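Getting scuffs off a painted wall without taking the paint with them. Quick version, typed between coats at the Mollunport flat.

You need:

- 500 ml warm water
- a small squirt of washing-up liquid
- 2 soft cloths, one wet one dry
- bicarb, for the stubborn ones
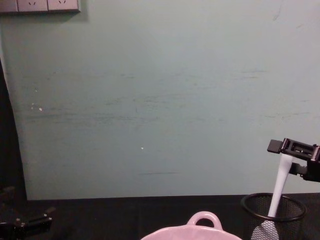
*Page last changed: May. Fixed the bicarb amounts.*

Matte paint is the fussy one. Rub too hard and you get a shiny patch, worse than the mark. So test somewhere hidden first — behind a door is good.

1. Dust the wall. Dry cloth, top to bottom.
2. Power off at the consumer unit if you're working near sockets. Keep wet cloths well clear of them anyway.
3. Wring the cloth out properly. Damp, not dripping.
4. Small circles, hardly any pressure. Stop after 6 or so passes and look.
5. Dab dry straight away.

Still there? Mix 3 teaspoons of bicarb with a splash of water, thin paste, fingertip only. Wipe off before it drys.

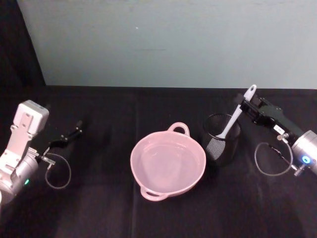

Rinse the cloth often or you just move the dirt about. Grey water, change it.

Don't bother with scouring pads. Olell spray was ok on my satin hallway but left a ring on the matte. Havent tried Clotance.

If none of it works, touch up. Stir the tin well, small roller, feather the edges out. Leave overnight before you judge the colour.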